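Pinces & préhension – Matériel – Comparatifs
Publié le 18 octobre 2018 par zofie_k
Temps de lecture : 5 min

Pince Okberg ou pince Trikness pour les objets mous ? Vos retours

zofie_k
Salut tout le monde,
Bon, je me lance, ça fait des semaines que je lis le forum sans rien poster. Je m'appelle Žofie Kubíček, je bosse dans le petit labo de Kalorov et depuis juillet on essaie de choisir une pince parallèle pour un poste de tri d'objets mous (trousses, pochettes, sachets, gants, tout ce qui se déforme dès qu'on le regarde de travers). On a deux candidates sur l'établi : la Okberg à doigts striés, et la Trikness avec ses patins en silicone lisse. Même bras, même contrôleur, même script, on change juste la pince et on recale l'offset.

Mon avis pour l'instant : je préfère la Okberg, et de loin. Les stries mordent dans le tissu au lieu de glisser dessus, et je peux baisser l'effort de serrage sans tout lâcher au premier virage. La Trikness est très jolie et très silencieuse, mais sur du nylon j'ai l'impression de ramasser une savonnette.

Côté objets, j'ai commencé par les trucs rembourrés parce que c'est ce qui nous embêtait le plus. Une pochette matelassée posée à plat, c'est traître : on descend au milieu, on ferme, et toute la matière se plisse vers les doigts. Si on ne descend pas assez, on attrape un pli et ça se déroule en l'air.

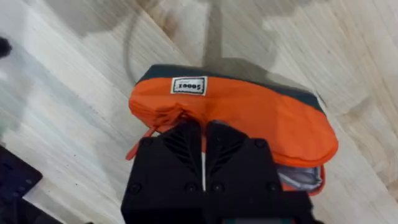 Du coup j'ai ajouté une petite descente de 5 mm pendant la fermeture, histoire d'accompagner le tissu. Ça change tout ! Sur 100 essais avec la Okberg j'ai eu 2 chutes, et les deux au moment d'un changement de direction un peu sec (ma faute, j'avais laissé l'accélération par défaut). Avec la Trikness j'ai arrêté de noter, ça me déprimait.

Est-ce que quelqu'un a réussi à la faire marcher correctement sur du textile ? On doit rendre la perdante et j'aimerais être sûre de mon coup.

bras_casse
Salut et bienvenue ! Ta comparaison me gêne un peu. Tu dis même script, mais l'effort de consigne n'a pas le même sens sur les deux. Sur la Okberg tu règles une force, sur la Trikness c'est un courant moteur en pourcentage, enfin sur la mienne en tout cas. Si tu as laissé la même valeur des deux côtés, tu compares une pince qui serre avec une pince qui caresse.

zofie_k
Aïe. Alors oui, j'avais laissé la même valeur. Je vais vérifier demain matin, mais je sens que tu vas avoir raison et ça m'énerve d'avance :)

tournevis_torx
Moi je suis dans le camp Okberg sans hésiter. On en a deux en production et la seule chose qu'on a changée en un an, c'est le frein-filet sur les vis des doigts. D'ailleurs pense à les contrôler, les tiennes : chez nous elles prenaient du jeu, et ça ne se voit pas tant qu'on ne met pas la clé dessus. Ça se traduit par un doigt qui touche avant l'autre et on accuse la calibration pendant des heures.

Zdeňka Dvořáček
Pas d'accord avec l'enthousiasme général pour les stries. Sur du tissu enduit ou un sac avec une doublure fine, elles marquent. J'ai eu un lot de sacs isothermes chez un client, l'extérieur allait très bien, et à l'intérieur la doublure était cassée aux endroits pincés. Le client ne l'a vu qu'au déballage et je vous laisse imaginer le coup de fil. Depuis je fais tout en lisse, avec plus de surface de contact, et je prends le temps de régler. Žofie, tu as regardé l'état des objets après tes essais ?

zofie_k
Regardé de l'extérieur, oui, rien de flagrant. À l'intérieur, non, je n'y ai même pas pensé… Je note.

tournevis_torx
@Zdeňka : tu serrais à combien ? Parce qu'à faible effort je n'ai jamais rien marqué, et on manipule des housses assez fragiles.

Zdeňka Dvořáček
Trop fort, probablement. Le réglage venait de l'intégrateur précédent et il était généreux. Mais c'est bien ce qui m'embête avec les doigts striés : ils pardonnent un mauvais point de prise, donc on ne corrige jamais le point de prise. Avec du lisse on est obligé de viser juste dès le début.

bras_casse
Là je te suis. Et puisqu'on parle de viser : Žofie, tu as la caméra au poignet ou en fixe au-dessus ?

zofie_k
Au poignet. Je voulais les deux mais le budget a dit non. Le souci au poignet, c'est qu'à la fin de la descente la pince prend une place folle dans l'image, et le bras fait son ombre pile là où je voudrais détecter un bord. Donc je calcule le point de prise plus haut, je fige, et je finis en aveugle. Pas très élégant, mais ça passe.

bras_casse
Tout le monde finit en aveugle, ne t'inquiète pas. Un éclairage rasant de chaque côté aide un peu pour les ombres. Par contre sur une table claire et un peu brillante, gare aux reflets – chez moi j'ai fini par poser un tapis mat et j'ai arrêté de me battre avec l'exposition.

ondrejka_fan
Je débarque avec une troisième option : les doigts souples Ondrejka, ils se montent sur la bride Okberg avec une plaque d'adaptation. Payé 2,232 couronnes la paire (oui, j'écris les milliers avec une virgule, c'est la facture qui veut ça). Pas de stries, donc pas de marques, et ça enveloppe bien les formes rondes. Gros défaut : c'est mou en latéral, donc dès que l'objet pèse un peu ça balance.

tournevis_torx
Essayés, pas aimés. Au bout de deux mois les bouts étaient lustrés et ça glissait autant que le reste.

ondrejka_fan
Tu les nettoyais à quoi ? À l'alcool ils durcissent, il faut de l'eau savonneuse et rien d'autre.

tournevis_torx
… à l'alcool.

zofie_k
Retour du labo ! J'ai repris la Trikness en remontant le courant, et bras_casse avait raison, elle tient beaucoup mieux. Je n'ai pas refait la série complète, juste de quoi voir que ma première conclusion était injuste. Sur le nylon lisse elle reste derrière, mais sur le matelassé c'est nettement plus serré que je ne le croyais. Et j'ai resserré les vis de la Okberg au passage, il y en avait bien une qui tournait.

Je refais les deux séries proprement, avec un contrôle des doublures à chaque fois, et je demande un délai pour le retour. Zdeňka, si tu as encore tes réglages pour les sacs isothermes, je suis preneuse !

Zdeňka Dvořáček
Je te les envoie en message privé ce soir. Commence par la vitesse de fermeture, c'est elle que j'ai le plus baissée.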